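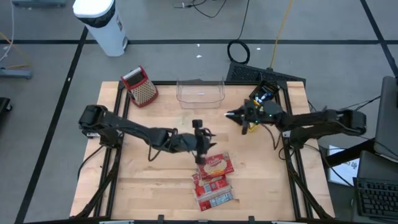
Clarkano Releases Trutix Finish for Wood Work Surfaces

11/12/23

Clarkano today released Trutix, a water-based finish for indoor wood tables and counters. The product dries to the touch in 23 minutes and reaches full hardness in nine days. One can covers 100 square feet at two coats.

"Trutix can be recoated without sanding back to bare wood," said Kiyoshi Kudo, product manager at Clarkano.

Trutix ships in matte and satin from the Valdebenito plant. A gloss version is planned for January.

Press contact: Domingo Montecinos, Clarkano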